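Blog > Home Robotics > Trying Things Out

Filed under: simulators, reviews, small robots

I spent most of September with Trimura, a subscription service that sells ready-made rooms for robot simulation. I paid for it myself and I've used it enough now to say what I think, so this is the long version of what I've been telling people in email.

First, what I needed. I have a hobby project, a wheeled base with one arm, that is supposed to drive around a small apartment and pick things up off the floor. I can't test it all day in my own place. I have a job and a downstairs neighbor. So most of the driving and reaching gets tried in simulation first, and only the parts that work there get moved to the real base.

For a long time I built my own rooms. They were bad. I'd make four walls, drop in a box for a couch, a flat box for a rug, and call it done. The robot learned to get around boxes very well. Then I'd put it in a real bedroom and it would drive its front edge under the bed frame and stop there, because none of my boxes had legs with open space between them.

Trimura's pitch is that they have done the room building for you. The basic plan comes with 17 base apartments, and each one can be shuffled into new layouts with different furniture, floor finishes and wall colors. Their site says 2,328 layouts in total. I have not opened all of them and don't plan to. I've loaded maybe a tenth, mostly bedrooms, because bedrooms are where my robot has the most trouble.

Setup

Setup took me one evening. You download a manager program, sign in, and pick which apartments you want on your disk. The rooms are large files, so I picked the bedroom set and left the rest for later. After that you point your simulator at the folder. I use Zotico, which is free and which Trimura supports directly. If you use something else there is an export option, but I haven't tried it and the help page for it is short.

The first room loaded with all the furniture about a foot in the air. It settled to the floor when I pressed play, and one lamp fell over. This is a known problem with the older rooms and there's a checkbox called "rest on load" that fixes it. It should be on by default. I wrote to support about that and got a polite answer the next morning saying they'd pass it along.

The rooms themselves

The quality is better than I expected for the price. Furniture has proper gaps in it. Slats are separate slats, and a table with open sides is open in the collision model too, so an arm can reach in between the shelves. In a lot of free room packs you get something that looks like a nice open table but acts like a solid block when you touch it. I checked this by driving the base at different furniture from different sides and watching where it stopped. In nearly every room I tried, it stopped where it looked like it should.

Materials are fine. Wood floors have grain, and fabrics have patterns on them. I care about this more than I used to, since my robot finds things by camera, and a plain gray floor made its job too easy.

The lighting is the part I ended up liking most. You can set the sun angle for each room, or let the program pick one every time the room loads. I left it on random for a week and my floor detector got worse right away. It had been treating strong shadows as things to drive around. In one session it went the long way around a dark patch next to a bed, over and over, with nothing there but floor. I would not have found that problem in my own rooms, where the light came from straight overhead.
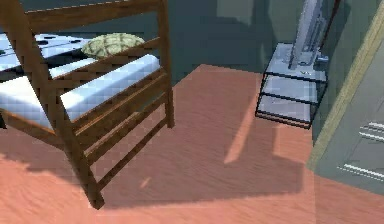 One of the bedroom layouts, with the shadow of the bed lying across the wood floor.

That layout is one I kept coming back to. The low slatted bed is hard for a robot like mine because there's floor visible through the gaps, and to a simple detector visible floor means a place you can go. The streak of light in the middle of the shadow gave me trouble as well. My detector wanted to split the shadow into two separate objects. I ended up retraining on 400 views with strong shadows in them, and after that it mostly left them alone. I say mostly because a very low sun still confuses it.

I also like that the rooms are put together the way people live, within reason. The bed has bedding on it, and there's a patterned pillow up against the rail. My own rooms never had a blanket in them. It hadn't crossed my mind.

What I don't like

The room editor is slow. Moving one piece of furniture takes a few seconds to register, and if you move several in a row it falls behind and you aren't sure which move it's working on. I lost a layout this way and had to set it up again. Save often.

Doors and drawers are hit or miss. Some open and some are just for looks, and there's no list that tells you which. You find out by pulling on them. If your project is about opening things, I would email and ask before paying.

Soft things aren't soft. A blanket is a hard shell in the shape of a blanket. If the arm pushes on a pillow, the pillow slides or tips like a block of wood. For my purposes that's all right, as I mostly pick up socks and toys from the floor, but socks are soft too, and I had to bring in my own sock model from another place. The Trimura people say soft objects are planned. They didn't give a date and I wouldn't buy it on the strength of that.

The camera settings are also buried. I wanted to match the low camera on my base, which sits 10 inches off the floor, and it took a while to find the right menu. It's under "viewer," then "rigs," then a second page. Once you've saved a rig it carries over to every room, so you only have to do this once.

Compared with Chauke

The other service I looked at seriously was Chauke. I had their trial open at the same time for part of the month, so I could go back and forth.

Chauke has fewer rooms, but they are better looking. The kitchens especially. If I were making videos to show somebody, I'd use Chauke. Their editor is also much quicker, and it has a real undo button, which Trimura's does not.

Where Chauke fell down for me was the furniture shapes. Their chairs and beds were simplified underneath, and my base kept bumping into air next to a chair leg. There's a high detail mode that improves it, but my computer couldn't run that mode at a useful speed. It's a five-year-old desktop with a decent graphics card in it. Somebody with a newer machine may have a better time and should at least try the trial.

Chauke also charges by the hour once the trial ends. Trimura is a flat monthly fee. I leave things running overnight, so the flat fee works out a lot cheaper for me. If you only run a test now and then, do the math the other way.

Did it help the real robot

Some. I have one test that I've run since the start of the project. I put the base in my bedroom doorway, drop a few things on the floor, and see if it can get them all into a bin without me stepping in. Before this, it got stuck at the bed nearly every time. With the model trained on the Trimura bedrooms it now gets past the bed on most runs. It still has trouble with the power strip behind the dresser and with anything black on a dark rug.

The arm hasn't gotten better at all, and I didn't expect it to. Picking things up depends on the gripper and on how the object feels to it, and I haven't seen a room pack that would help with that. The gains were all in getting around and in telling floor from not floor.

I should also say that part of the improvement may come from me finally sitting down and working on the thing for a month. I had let it slide over the summer.

A few practical notes for anyone who signs up:

Turn on "rest on load" before you open anything.

Use random sun angles from the start. I trained for several days with the default light and had to throw that work out.

Download one set of rooms at a time. The manager doesn't pause well, and if your connection drops it starts the current room over.

The teal walls in some of the bedrooms come out very dark when the sun is low. If your camera model has auto exposure, turn it on, or you'll get a lot of near-black pictures.

Read the license if you plan to sell anything. The basic plan is for personal use and learning. There's a separate plan for companies and I didn't look at the price.

I've kept the subscription going for now. Next I'm going to try the set they call Fluddale, which is a group of older houses with narrow halls and uneven door sills. My base has small wheels and door sills are its other big problem, so I'll write that up when I've had enough time with it. If you've already used those rooms, leave a comment and tell me whether the sills are real bumps or just painted on.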